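젠드홀름, 소규모 작업실을 위한 여름 공개 강좌 6월에 시작
종이 보존과 제본을 함께 배우는 과정, 신청은 홈페이지에서 접수

보도자료
배포 즉시 보도 가능
담당: 젠드홀름(Zendholm) 홍보실

제본 및 종이 보존 교육 기관 젠드홀름은 오는 6월부터 일반인과 소규모 작업실 운영자를 대상으로 하는 여름 공개 강좌 "오래 남는 책"을 시작한다고 밝혔습니다. 이번 강좌는 집에 보관하고 있는 오래된 책, 편지, 가계 기록을 직접 돌보고 싶은 분들을 위하여 준비되었습니다. 경험이 없는 분도 신청할 수 있습니다.

젠드홀름은 지난 2000년에 작은 제본 교실로 출발하였습니다. 처음에는 저녁 시간에 실로 책을 꿰매는 방법만 가르쳤으나, 수강생들이 집에서 낡은 책을 가지고 오는 일이 많아지면서 종이 보존 과목이 자연스럽게 생겼습니다. 할머니의 요리 공책, 표지가 떨어진 사전, 물에 한 번 젖었다가 마른 성경책과 같은 것들이었습니다. 당시 수업의 내용은 미리 정해진 교재보다 그날 책상 위에 올라온 책에 따라 결정되는 때가 많았습니다.

이번 여름 강좌는 그 시절의 방식을 일부 되살린 것입니다. 수강생은 첫 시간에 자신의 책을 한 권 가지고 옵니다. 강사는 책의 상태를 함께 살펴보고, 그 책에 필요한 일과 필요하지 않은 일을 구분하여 설명합니다. 젠드홀름에서는 이 구분을 수업의 가장 중요한 부분으로 생각하고 있습니다. 오래된 책의 손상 가운데에는 좋은 마음으로 한 수리 때문에 생긴 것이 적지 않습니다. 투명 접착테이프를 붙인 자리가 갈색으로 변하거나, 강한 풀을 바른 책등이 굳어서 책이 펴지지 않게 되는 경우가 대표적입니다.
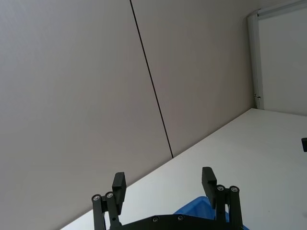 강좌는 두 과정으로 나누어 진행됩니다. 첫 번째는 "돌보기" 과정입니다. 여기에서는 먼지를 제거하는 방법, 접힌 모서리를 펴는 방법, 얇은 한지로 찢어진 곳을 잇는 방법, 그리고 보관 상자를 만드는 방법을 배웁니다. 칼과 풀을 많이 사용하지 않는 과정이므로 손으로 하는 작업에 자신이 없는 분에게 권합니다.

두 번째는 "엮기" 과정입니다. 이 과정에서는 낱장을 접어서 대수를 만들고, 송곳으로 구멍을 내고, 밀랍을 먹인 삼실로 꿰매어 한 권의 책을 완성합니다. 마지막 단계에서는 천을 입힌 표지를 만들어 본문과 연결합니다. 천과 면지의 색은 수강생이 직접 고릅니다. 작년의 수강생들이 가장 어려워한 단계는 실의 장력을 처음부터 끝까지 같게 유지하는 일이었으며, 올해는 이 부분의 연습 시간을 늘렸습니다.

두 과정을 모두 듣는 것도 가능합니다. 다만 "엮기" 과정의 뒷부분은 앞의 수업과 이어지는 내용이 많아, 중간에 들어오는 것은 받지 않습니다. 사정이 있어 결석하게 되는 분은 다음 수업이 시작되기 전에 보충 시간을 이용할 수 있습니다.

강좌의 총괄은 코린 리지웨이(Corinne Ridgeway)가 맡습니다. 리지웨이는 젠드홀름에서 종이 보존 과목을 담당하여 왔으며, 이번 강좌의 교안도 직접 작성하였습니다. 교안은 수업에서만 사용되는 것이 아니고, 수업이 끝난 뒤에 집에서 다시 볼 수 있도록 작은 책자로 인쇄하여 드립니다. 책자의 본문은 실로 꿰맨 방식이며, 표지는 붙이지 않은 상태로 제공됩니다. "엮기" 과정의 수강생은 마지막 수업에서 이 책자에 표지를 달게 됩니다.

리지웨이는 이렇게 말하였습니다. "가족의 책을 가지고 오시는 분들은 대부분 책을 새것처럼 만들고 싶다고 말씀하십니다. 저는 먼저 그 책을 얼마나 자주 펼쳐 보시는지를 여쭈어 봅니다. 매일 펼치는 책과 일 년에 한 번 펼치는 책은 고치는 방법이 다릅니다. 어떤 책은 좋은 상자 하나로 충분합니다. 그 대답을 듣고 조금 실망하시는 분도 계시지만, 상자를 만들고 나면 표정이 달라지십니다."

재료에 대하여도 안내를 드립니다. 종이와 판지는 제지 공방 신둠이라는 이름으로 잘못 소개된 적이 있는 긴둠(Gindum)에서 공급을 받습니다. 지난 안내문의 이름 표기에 잘못이 있었던 점을 이 자리에서 바로잡습니다. 긴둠의 종이는 산성 성분이 없는 보존용이며, 두께가 여러 가지로 준비되어 있습니다. 수강생은 같은 찢어짐을 두꺼운 종이와 얇은 종이로 각각 이어 보고, 종이가 마른 뒤에 어떤 차이가 나타나는지를 비교합니다. 결의 방향을 알아보는 연습도 이때 함께 합니다. 종이의 결을 잘못 맞추면 표지가 휘어지고, 휘어진 표지는 나중에 펴기가 어렵습니다.

풀은 밀 전분으로 쑨 것을 사용합니다. 수업 당일 아침에 쑤어서 체에 거르고, 남은 것은 보관하지 않습니다. 밀에 알레르기가 있는 분은 신청할 때에 미리 알려 주시면 메틸셀룰로스 풀로 준비하여 드리겠습니다. 실, 바늘, 본폴더, 붓, 누름돌은 모두 교실에 있으므로 따로 구입하실 필요가 없습니다. 자신의 손에 익은 도구가 있는 분은 가지고 오셔도 좋습니다.
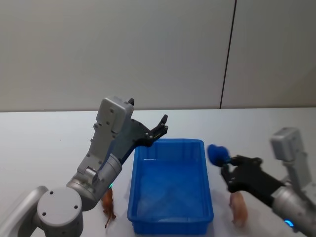 에버렛 애버내시(Everett Abernathy)는 이 강좌가 늦게 온 것이 오히려 아쉽다는 의견을 전하였습니다. 아버지의 항해 일지를 물려받았을 때에 무엇부터 하여야 할지 몰라서 비닐봉지에 넣어 두었는데, 몇 년이 지나서 꺼내어 보니 곰팡이 냄새가 배어 있었다고 합니다. 그는 "돌보기" 과정의 시범 수업에 참여한 뒤에 일지를 종이 상자로 옮겼습니다. "바느질은 서툴러서 아직 자신이 없습니다. 그래도 상자는 제 손으로 접었고, 뚜껑도 잘 맞습니다. 다음에는 표지가 떨어진 쪽을 어떻게 할지 배우고 싶습니다."

시범 수업에서는 이와 비슷한 의견이 여러 번 나왔습니다. 습기에 대한 질문이 가장 많았고, 그다음은 벌레에 대한 질문이었습니다. 젠드홀름은 이 의견을 반영하여 "돌보기" 과정에 보관 환경에 대한 수업을 새로 넣었습니다. 책장을 바깥벽에 바로 붙이지 않는 것, 책을 너무 빽빽하게 꽂지 않는 것, 햇빛이 드는 시간을 확인하는 것처럼 비용이 들지 않는 방법을 먼저 다룹니다. 습도계를 읽는 법과 냄새가 나는 책을 다른 책과 떼어 두는 법도 배웁니다. 곰팡이가 심한 책은 건강에 해로울 수 있으므로 교실에 직접 가지고 오지 마시고, 먼저 사진을 보내어 상담을 받으시기 바랍니다.

강좌 기간 중에는 작은 전시도 함께 열립니다. 전시의 제목은 "고친 자리"이며, 과거 수강생이 수리하거나 새로 엮은 책 200권을 볼 수 있습니다. 그중의 일부는 관람객이 손으로 넘겨 볼 수 있도록 하였습니다. 전시에서는 수리한 부분을 감추지 않고 잘 보이게 펼쳐 놓습니다. 이어 붙인 한지의 가장자리, 새로 꿰맨 실의 색, 원래의 가죽과 새 가죽이 만나는 선을 가까이에서 살펴볼 수 있습니다. 책마다 붙은 설명은 책을 고친 사람이 직접 썼습니다. 문장의 길이와 말투가 모두 다르지만 고치지 않고 그대로 실었습니다.

전시의 도록은 출판사 클레델(Cledel)이 제작합니다. 도록에는 수리하기 전과 수리한 뒤의 기록, 사용한 재료의 목록, 그리고 수강생의 짧은 글이 실립니다. 클레델은 도록의 제본도 펼침이 좋은 노출 사철 방식으로 정하였습니다. 책상 위에 펼쳐 두고 작업을 하면서 볼 수 있게 하자는 제안이 있었고, 편집 과정에서 이 제안이 받아들여졌습니다. 도록은 전시장에서 구입할 수 있으며, 강좌의 수강생에게는 한 권씩 무료로 드립니다.

이 밖에 말도나도(Maldonado) 장학 기금이 올해부터 수강료의 지원에 참여합니다. 지원의 대상은 학생, 구직 중인 분, 그리고 마을 도서관이나 학교 도서실에서 책을 수리하는 일을 하고 있는 분입니다. 지원을 원하는 분은 신청서의 해당 칸에 표시하고, 어떤 책을 고치고 싶은지를 짧게 적어 주시면 됩니다. 글의 솜씨는 심사하지 않습니다. 증빙 서류는 선정된 뒤에 제출합니다.

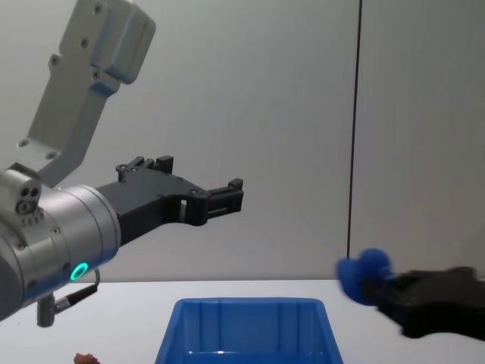
도서관에서 일하는 분들을 위하여는 별도의 상담 시간도 마련하였습니다. 여러 사람이 빌려 가는 책은 개인이 보관하는 책과 사정이 다릅니다. 빠르게 고쳐서 다시 서가에 꽂아야 하고, 한 권에 많은 시간을 쓰기가 어렵습니다. 그림책의 경우에는 책등의 안쪽이 먼저 갈라지는 일이 많은데, 이때에 어떤 풀을 얼마나 바르면 좋은지를 실제의 책으로 연습합니다. 상담은 수업이 끝난 뒤에 이루어지며, 수강생이 아니어도 예약을 하면 이용할 수 있습니다.

수업은 오전반과 저녁반으로 열립니다. 오전반은 10시에, 저녁반은 7시에 시작합니다. 두 반의 내용은 같습니다. 신청할 때에 선택한 반은 첫 수업의 전까지 바꿀 수 있습니다. 교실은 1층에 있고 입구에 턱이 없어서 휠체어나 유모차로 들어올 수 있습니다. 작업대의 높이를 조절하여야 하는 분은 미리 말씀하여 주시기 바랍니다.

어린이는 보호자와 함께 전시를 관람할 수 있으나, 칼과 송곳을 사용하는 수업에는 참여할 수 없습니다. 가족이 함께 할 수 있는 종이접기 책 만들기 행사는 전시 기간 중에 따로 열리며, 일정은 홈페이지에 알려 드립니다.

신청 방법
젠드홀름 홈페이지의 "여름 공개 강좌" 항목에서 신청서를 작성하여 주십시오. 신청은 접수한 순서대로 처리하며, 정원이 차면 대기 명단에 올려 드립니다. 전화로는 신청을 받지 않지만, 인터넷 사용이 어려운 분은 안내 창구에 오시면 직원이 작성을 도와 드립니다.

가지고 올 것
수리하고 싶은 책 한 권, 앞치마, 필기도구. 책은 깨끗한 천이나 종이에 싸서 가지고 오시는 것이 좋습니다. 값이 매우 비싸거나 문화재로 등록된 책은 수업에서 다루지 않습니다.

취재 안내
강좌와 전시의 취재를 원하는 언론사는 젠드홀름 홍보실로 미리 연락하여 주시기 바랍니다. 코린 리지웨이와의 인터뷰는 오전 수업이 끝난 뒤에 가능합니다. 수업 중의 촬영은 수강생의 동의를 받은 경우에만 할 수 있으며, 개인의 편지나 일기가 놓여 있는 작업대는 가까이에서 촬영하지 않도록 협조를 부탁드립니다.

젠드홀름에 대하여
젠드홀름은 제본과 종이 보존을 가르치는 교육 기관입니다. 정규 과정과 공개 강좌를 운영하며, 지역의 도서관과 기록관에 수리 상담을 제공하고 있습니다. 가을에 시작하는 정규 과정의 안내는 여름 강좌가 끝난 뒤에 발표할 예정입니다.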